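Course notes, unit 4: Good practice when recording folding tasks with a hand-held gripper
Filed under: Course Handouts > Robotics > Data Quality

These rules apply to all home recordings handed in for the Stivilcombe module. Read them before you sign out a gripper.

Before recording
- Check the screws at the finger joints and the pads. Tighten by hand only.
- Wipe the lens.
- Ask everyone in the home for consent. Put away letters, photographs and screens.
- Leave the room as people use it. Patterned covers and direct sun are allowed, but write both in the log.

During recording
- One garment per episode. Start with the fingers open.
- Keep an episode under 40 seconds.
- Do not help with your free hand. If you do, mark the episode "assisted" and keep it.
- Stop if the cloth catches in a joint. Do not pull.

After recording
- Log failed grasps too. Last year's set had 3654 episodes and 27 had no outcome label. Those were dropped.
- Do not rename files.

Grasping a cuff or hem: bring the pads to either side of a raised fold, then close. A flat edge is harder and needs a slower approach.

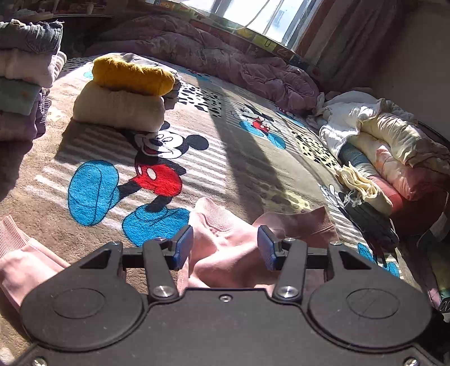 Fig. 1. Gripper open at a raised fold of a pink sweatshirt, patterned bed cover, direct sun.

Comments (3)

Horațiu Tănase: Does "assisted" count toward the 1000 we have to submit?

Nives De Luca: Yes, up to the limit in unit 2.

olteanu_k: The unit 2 link is dead for me.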